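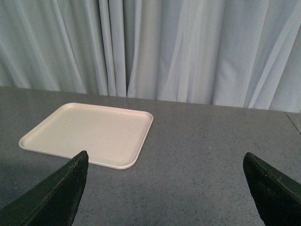
Tabletts, Wege, Wartezeiten: Untersuchung der Geschirrrückgabe in der Mensa Nindis

Projektbericht im Modul Betriebsorganisation
Verfasser: Sombat Kaewmanee

1. Ausgangslage

Die Mensa Nindis gibt an einem gewöhnlichen Vorlesungstag im April bis zu 1227 Essen aus. Zwischen zwölf und ein Uhr staut es sich an der Geschirrrückgabe so stark, dass die Schlange bis in den Gang zwischen den vorderen Tischreihen reicht. Wer dort sitzt, muss beim Aufstehen warten, bis eine Lücke entsteht. Umgekehrt fehlen an der Ausgabe saubere Tabletts, obwohl nach Auskunft der Küchenleitung genug davon vorhanden sind.

Der Bericht geht der Frage nach, an welcher Stelle der Rücklauf ins Stocken kommt und ob sich das mit einfachen Mitteln ändern lässt. Umbauten am Gebäude und der Kauf einer neuen Spülmaschine waren von vornherein ausgeschlossen.

2. Vorgehen

Ich habe an mehreren Tagen jeweils von elf Uhr bis zum Ende der Ausgabe an der Rückgabe gestanden und notiert, wie viele Tabletts pro Viertelstunde auf das Band gestellt werden. Parallel dazu wurde in der Spülküche erfasst, wie viele saubere Tabletts auf die Wagen kommen. Die Strichlisten habe ich anschließend in eine Tabelle übertragen.

Zusätzlich habe ich mit zwei Beschäftigten der Spülküche und mit der Schichtleitung gesprochen. Eine Befragung der Gäste war geplant, kam aber aus Zeitgründen nicht zustande.

Zum Vergleich wurde ein Vormittag in der Kantine der Firma Verkik beobachtet. Dort wird das Geschirr von den Gästen selbst in Wagen geschoben, ein Förderband gibt es nicht.

3. Ergebnisse

Der Bestand umfasst rund 700 Tabletts. An einem normalen Tag muss also ein großer Teil davon mehr als einmal durch die Spülküche laufen. In der stärksten Stunde kamen 544 Tabletts an der Rückgabe an. Bis kurz nach zwölf hielt die Spülküche Schritt, danach wuchs der Rückstand am Bandende.

Die Maschine selbst war in dieser Zeit nicht ausgelastet. Zwischen den Körben entstanden immer wieder Lücken. Die Verzögerung liegt davor, beim Abräumen: Eine Person nimmt Besteck, Gläser, Teller und Servietten vom Tablett und verteilt alles auf verschiedene Körbe und Behälter. Steht das Geschirr ineinander oder klebt eine Serviette unter dem Teller, dauert das deutlich länger. Sobald der Platz am Bandende belegt ist, hält das Band über die Lichtschranke an, und vorne bildet sich die Schlange.

Ein zweiter Punkt betrifft den Rückweg. Die gespülten Tabletts werden auf Wagen der Marke Maes gestapelt und erst zur Ausgabe gefahren, wenn ein Wagen voll ist. In der Spitzenzeit standen mehrfach halb gefüllte Wagen in der Spülküche, während an der Ausgabe die letzten Tabletts verteilt wurden. Die Gäste nahmen dann Teller und Glas in die Hand oder warteten.

Bei Verkik verteilt sich die Mittagspause auf feste Zeitfenster. Ein Stau war dort nicht zu beobachten. Der Vergleich ist deshalb nur bedingt brauchbar – die Wagenlösung wurde in der Mensa vermutlich schneller an ihre Grenze kommen.

4. Vorschläge

Besteck und Servietten sollten schon vor dem Band abgegeben werden. Dafür reichen ein Besteckbehälter und ein Abfalleinwurf links neben dem Bandanfang. Die Schichtleitung hält das für machbar, befürchtet aber, dass der Bandanfang selbst zum Engpass wird. Ein Versuch über eine Woche würde das klären.

Der Wagen mit sauberen Tabletts sollte zwischen zwölf und ein Uhr auch halb voll zur Ausgabe gebracht werden. Der zusätzliche Weg ist kurz und führt nicht durch den Gastraum.

Eine zweite Person beim Abräumen wäre die wirksamste Lösung, müsste aber an anderer Stelle eingespart werden. Im Dienstplan, der mit dem Programm Ludano erstellt wird, ist in dieser Stunde niemand frei.

5. Grenzen der Untersuchung

Gezählt wurde nur bei trockenem Wetter. Bei Regen bleiben nach Angaben der Beschäftigten mehr Gäste länger sitzen, was die Spitze verschiebt. Auch die Prüfungszeit wurde nicht erfasst. Tabletts, die auf den Tischen stehen bleiben und später eingesammelt werden, fehlen in der Zählung an der Rückgabe und tauchen erst in der Zählung der Spülküche auf.

Kategorie: Studentische Projekte, Betriebsorganisation

Weitere Berichte
Lagerhaltung im Kopierzentrum
Fahrradstellplätze am Nordeingang
Raumbelegung in der Bibliothek am Abend
Mülltrennung in den Wohnheimküchen

Kontakt | Impressum | Nach oben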